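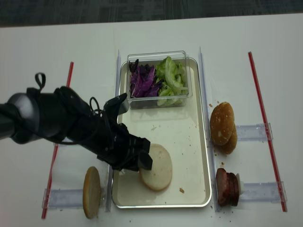
Armindo Amaral
Station Support Officer, Nalach Catering Services

Ticket: Burger assembly station, Hayashi Building, second kitchen
Reported by: Albertina Louro, Kitchen Supervisor
Category: Layout and fittings
Priority: Normal
Status: Resolved, under observation

Summary of the report

The kitchen supervisor reports that burger bun halves placed on edge in the clear acrylic holders do not always stay upright during assembly. When a half falls it either comes to rest against its neighbour or lands on the white tabletop, in which case it has to be thrown away. The supervisor also reports that crumbs are building up on the tray more quickly than expected, and that the lettuce and the shredded purple cabbage become mixed towards the end of a batch.

The station consists of one rectangular stainless-steel tray, one clear plastic container for the two vegetable fillings, and three clear acrylic holders. The holders take bun halves on both sides of the tray and the patties on the right. 

Details supplied by the kitchen

Bun supplier: Jaka. The order was changed at the start of November from the large bun to the standard bun. No other ingredient was changed.
Holders: supplied with the station and not altered by kitchen staff.
Cleaning: tray wiped between batches, holders washed at the end of the day.
Has the fault been seen with patties? No. The patties stand closely pressed together and have given no trouble.

Log

09.10 Ticket opened through Tutance and assigned to Station Support. Acknowledgement sent to Ms Louro with a request for the bun size in use and the name of the supplier.

09.45 Reply received. Ms Louro notes that the fault is most common when only one half is left in a holder. With two halves standing one behind the other, the rear half gives support to the front half and both remain in place. She asks whether the holders are now too wide for the standard bun.

10.20 Site visit. The holders were found to be clean and undamaged. Both ends of each holder were checked for looseness and none was found. The slot had been set for the large bun and had not been reset when the order changed.

10.35 A single half was placed in the left holder with its rounded crust facing the near side of the table. It stayed upright until the table was leaned upon, and then tipped. The same half placed further along the holder behaved in the same way. The position along the holder is therefore not considered a cause.

10.50 Slot narrowed by 3 mm on the bun holders. The patty holder was left as found. The test with a single half was repeated and the half remained standing when the table was leaned upon. Ms Louro repeated the test herself and was satisfied with the result.

11.15 Crumbs. The pale inner surface of the tray shows crumbs and smudges readily, and some of the concern may arise from this alone. It was nevertheless agreed that the standard bun sheds more from its cut face than the large bun did. Staff on the morning shift had been slicing the buns at the station itself. They have been asked to slice them at the bread counter and to tap each half once, cut side down, before it goes into the holder.

11.30 Fillings. The container has no divider. The present practice is to place the shredded cabbage on the left and the torn lettuce on the right, and this arrangement is to be kept. Mixing occurs when the container is topped up from a single jug-shaped tub, as the cabbage runs across the base and beneath the lettuce. A loose divider was offered. Ms Louro declined it on the grounds that it would be one more item to wash and would probably be mislaid, and proposed two separate tubs for topping up. This was accepted.

11.40 Ms Louro asked whether the container could be moved from the far end of the tray to the left side, where it would be easier to refill. It was tried there for one batch. Shreds of cabbage dropped on to the waiting bun halves in the left holder, and the container was returned to the far end. No further trial is planned.

12.05 Visit ended. Station returned to service for lunch.

14.30 Telephone report from Ms Louro. A batch of 50 burgers had been assembled over lunch with no bun half falling from either side. One patty was set aside because its edge had broken. This is a matter for the patty delivery and has been entered separately.

16.00 Ms Louro reports that the tray was wiped twice during lunch service, against four or five times on previous days. The afternoon shift had not been told about slicing at the bread counter and has now been informed.

Actions for the kitchen

1. Keep the bun holders at the new setting for as long as the standard bun is in use. If the large bun is ordered again, contact Station Support before the first delivery. Forcing a large half into the narrowed slot will mark the crust.

2. Set one half cut side up on the tray at the start of each burger and leave the remaining halves standing in the holders until they are needed.

3. Refill the cabbage and the lettuce from separate tubs. Do not press the lettuce down to make room.

4. Wipe the tray with a damp cloth and dry it before placing the next half. Loose crumbs near the corners should be lifted out with the cloth and not pushed over the rim on to the table or the carpet.

5. Wash the acrylic holders by hand in warm water. Scouring pads must not be used.

Actions for Station Support

The setting card for the station shows only the large bun. A revised card will be issued with both sizes and kept with the station. The kitchen on the floor above has the same holders and also buys from Jaka, and its supervisor has been sent a copy of this ticket.

Follow-up

The ticket will stay under observation until a further 100 burgers have been assembled without a fall. Ms Louro has agreed to record the number at the end of each shift. If a half falls in the meantime, please add a note to this ticket stating which holder was involved and how many halves were standing in it. A new ticket is not required.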